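Saturday, evening

Rain until after lunch, then nothing much. I had meant to do the gutters and instead spent most of the day at the kitchen table with the cell rules, because Frauke Rieger wants the draft on Monday morning and I have been putting it off since the start of September.

It is odd writing rules at home. At work I would go and stand by the thing and look at it. At the kitchen table I kept writing sentences that sounded fine and then couldn't say what a person would do differently after reading them. "Operators must be aware of the robot at all times." I crossed that one out. Aware how? If I were new on the line at Plillville and somebody handed me that, I would sign it and forget it.

So I started again with what goes wrong. I have my notebook from the spring and went through it page by page. Most of the entries are dull. Somebody left a teach pendant on the table inside the reach of the arm. Somebody ran a program that had been changed the evening before by another shift and hadn't been told. The fixture had been moved to get at a screw and put back slightly out, and the first part of the day came down on the edge of it. Nobody was hurt in any of these. The part was scrap and one finger of the gripper needed a new pad.

The one that bothers me is the speed setting. Twice now we have found the cell running at the full program speed after a change of part, when it should have been stepped through slowly first. Both times the person said they thought the other person had done the slow run. I believe them. There was nowhere to write it down, so each of them was going by what they supposed.

Wrote this as rule 1, for now:

After any change to the part, the gripper, the fixture or the program, the first cycle is run slowly with a person at the stop button. The person who ran it writes their name and the time on the sheet by the cell. Until there is a name on the sheet the cell is not released.

It is longer than I would like. Frauke will want it shorter. But I don't see which bit to take out.

Stopped for soup at one. Read the old Baumgart document while I ate. Baumgart wrote the rules for the first cell, before my time, and there are 981 numbered clauses in it. I had always thought people were exaggerating. It runs to two binders. Some of it is very good. The part about pinch points is better than anything I could write, and whoever did the drawings had spent real time with a hand near a gripper. But it says the same thing about gloves in four different places and two of them disagree. I doubt that anyone on the floor has opened it in years. The binders live on top of the cupboard in the office, behind the kettle.

Frauke's view is that the new rules should fit on one side of paper and hang at the cell, with the rest kept as reference for the people who set the cell up. I agree with that. My worry is that the one side of paper becomes the only thing, and the setting-up people stop reading the rest as well. I said so on Thursday's call and she said, fair enough, then write the setting-up sheet too. So now I have two sheets to do. I should learn to keep quiet on calls.

The word "collaborative" took up an hour of the afternoon. Camia put it in everything they send us, and people on the floor have picked it up and take it to mean the arm is safe to stand beside whatever it is doing. The arm may well stop when it touches you. It has no idea what it is holding. If the part has a sharp edge or a long post sticking up from it, then the part is what gets to you first, and the assessment has to be done for the arm with that gripper and that part in it, at that speed, over that table. I have written that out in full on the setting-up sheet. On the cell sheet I only put: "The risk assessment is for this part only. New part, new assessment." I think that is right. Ballier do it the same way at their site, going by what their man told me when he came over, although he also said theirs gets skipped when they are busy.

Then the question of simulation. We do the layout in the simulator first now, and I am glad of it. You find out early that the arm can't reach or that the wrist has to turn the wrong way round. But people have begun to treat a clean run on the screen as a pass. I had a long think about where to put this and in the end gave it its own heading on the setting-up sheet:

What the simulation is for. Reach, order of moves, joint limits, clearance between the held part and the fixture. Save the model with the same name and number as the program.

What it does not settle. Grip, stopping distance, cables, light, where a person will stand. These are checked at the cell and written down there.

I also want a line saying that the model has to be corrected when the real cell is altered. Ours fell behind in the spring when the pedestal was changed, and for weeks we were checking moves against a robot sitting at the wrong height. Whoever moves a thing in the cell moves it in the model the same day. I put "same day" and then "same week" and then "same day" again.

About four I opened the laptop and went through the placing move, the one with the white part, to see if my wording on approach heights made any sense next to it. The rule I had down was that the held part stops clear above the fixture, and that from there it goes straight down and nothing else moves.

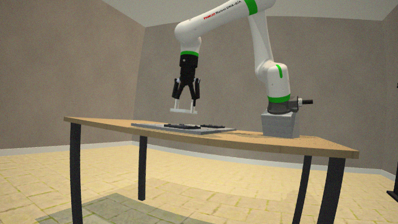
I think it does make sense, but "clear" needs a number and I haven't got one I trust. Three people would give you three different answers. It depends on how far the part hangs below the fingers, so a single figure for every job would be wrong, and a figure for each job means somebody has to work it out and write it on the sheet. I've left a blank box for it with "measured from the lowest point of the held part". Measured from the fingertip is how we have done it up to now and it is no use at all once the part is bigger than the fingers.

I also changed "straight down" to "straight down at reduced speed". It should have been there from the beginning.

Rang my sister at six. She asked what I'd been doing and I told her, and she said that at the hospital they found people followed a checklist if it was read out loud by one person to another, and didn't if it was just pinned up. I've thought about that since. We could do it at the change of part. One reads, the other one checks and answers. It would take a minute or two. I can already hear the complaints about it, but we lose more than that each time a pad gets bent. I've pencilled it in the margin and will ask Frauke before I put it in properly, as it would need both people at the cell at the same moment and on the early shift there is often only one.

Counted up before supper. The cell sheet has 11 rules, and that is still too many for one side in a size that can be read from where you stand. Two can be joined, the one about the pendant and the one about loose tools, because both come down to leaving things within reach of the arm. The one about phones could go, as it is in the site rules already. That would leave nine. I would like eight but I'm not going to cut one just to get there.

Things still to do tomorrow, if it's wet again:

Finish the part about who may change a program and who may only run one. At the moment it says "trained persons" for both, and that won't do.

Decide where the sheet with the names is kept afterwards and for how long. Baumgart says to keep everything for ever, and that explains the cupboard.

Ask Camia for the stopping figures with our gripper on, as the ones we have are for the bare arm. I asked once in the summer and got a brochure.

Look up how we worded the gloves. Pick one version.

Gutters.

Read rule 1 again just now before closing the laptop. Changed "a person at the stop button" to "a person with a hand on the stop button". Then wondered about the people who stand there with one hand on it and look at their phone with the other, and put the phone rule back in. So that's ten.

Bed. The rain has come back.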